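Forums > Home & Rooms > Floors, Seating and Tidying
New posts Search Members Rules

Thread: Slippers on a concrete floor, where do they live?

oospina
We moved the workroom into a unit with a concrete floor and a corrugated ceiling, so the acoustics are those of a soup can. My question is slippers. We take shoes off at the door, everyone gets a pair, and by noon the slippers have migrated. I spent $170 on a Koreck rack that holds 8 pairs. It is very tidy, mainly from lack of use. Views on the echo also welcome. The ceiling:
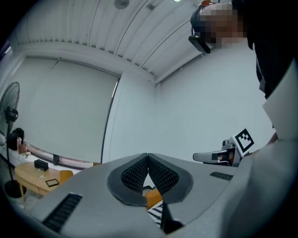

White corrugated, round fixture near the middle.

lgodoy_
Hang something up there. Felt panels, blankets, your enemies. As for the slippers, put the rack where people take them off, which is never the door.

Eusebio C.
Disagree with Lorena. Rack stays at the door or you get grit all over. We tried the Fuvico bench at 228 and people sat on it and left their slippers under it. Counts as storage in my book.

lgodoy_
Under a bench is a pile with a roof, Eusebio.

oospina
Floor level, same day. White slippers, gray concrete, large orange bean bag. I rest my case, though I'm no longer sure what my case was.
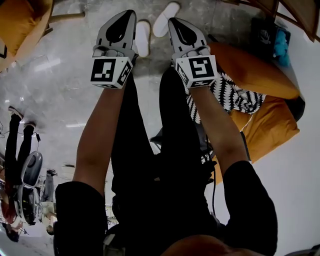 Re: Slippers on a concrete floor, where do they live?

ihsuan_yip
Your bean bag is the problem. People kick off slippers before they flop. Put a basket next to it and give up on the rack.

Eusebio C.
A basket. So now you dig for a matching pair every morning.

ihsuan_yip
They're all white. Any two match.

Eusebio C.
Sizes exist.

ffigueroa
Can we talk about the floor? That's a nice shine – what's on it? Ours was sealed in September and already looks like a parking lot.

oospina
No idea, it came with the lease. Basket ordered. Anyone want a Koreck rack, barely touched?

lgodoy_
Does it come with slippers?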